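Dremetti G2 parallel gripper kit, long-term review

I have had the Dremetti kit on a bench-mounted arm in my home workshop since November. It ships as a flat box of machined parts, two servos, a driver board and a bag of fasteners sorted by length. Assembly took one evening, most of it spent on the linkage. The manual shows the left crank upside down in step 11; go by the exploded drawing at the back.

My application is cloth. The arm takes garments from a folded stack and moves them to the clear side of a table, one at a time. Fabric is a harder test for a gripper than blocks or cans, and the weak points of the kit came up quickly.
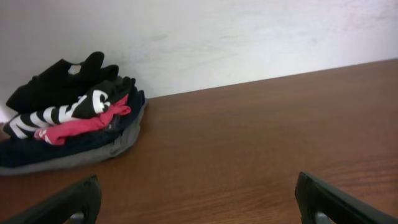 Fingers open, stack at left. Gray garment at the bottom, black on top.

The fingers are stiff. Tip deflection at full closing force is low enough that I stopped compensating for it in software. Opening width is adequate for a thick fold, though a spread this wide puts the tips at a shallow angle and the first contact is on the bevel. On thin cotton the bevel slides. I added strips of Javgate silicone tape to the inner faces for a while, and the rate of double picks went up, so they came off again.

I logged 286 picks with the stock fingers. Of these, 48 lifted more than one layer and 11 lifted nothing. Nearly all of the empty ones were on a flat top layer with no raised fold to close on.
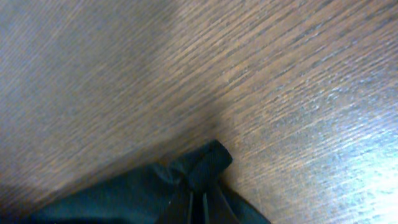 Drawstrings, knots and gathered hems are easier than flat cloth, as long as the approach is along the fold and the closing speed is kept down. The driver board accepts a speed limit from 1 to 64. The default is the maximum, and it is too fast for anything soft - I run it at 20. The setting is lost on power-down and has to be sent again at startup.

The camera bracket is the poorest part of the kit. It has a single screw and rotates under vibration. Elfriede Prantl, who built the same kit before I did, drilled hers for a second screw, and I copied that. Glare from a polished tabletop is also a problem at steep camera angles. Exposure lock helps a little.

Recommended for stiffness and price, with a second bracket screw and a lower speed limit from the first day.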